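Can Machines Do the Chores Yet? A Gallery

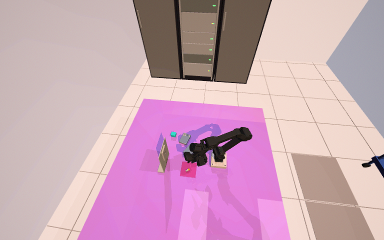 1 min read

February 14, 2018

Not many homes have a robot in them that does more than vacuum. Picking up after people is still hard for a machine, and so is clearing a bench at the end of a shift. A lot of the practice now goes on in simulation, where an arm can miss 1,000 times and nothing gets broken.

1. Picking up one small thing
A simulated arm over a pink work surface, with its gripper above a crimson-pink square. The item on the square is tiny, yellow and whitish-grey, and it lies at an angle. A teal cube and a grey box sit farther back, toward the server cabinet.

Small parts are the shop-floor chore we get asked about most. At Jutilton, where they sort fittings into trays, a person still does it by hand. Cudberg tried an arm on the same job in November and logged 858 picks before going back to people — the arm was fine with boxes and poor with anything thin.

At home the list is longer: socks, spoons, toy bricks. Our answer for now is "some of it, slowly, on a clear table."

Posted in: Robots, Housework, Shop Floor
Next gallery: Folding towels at Vesside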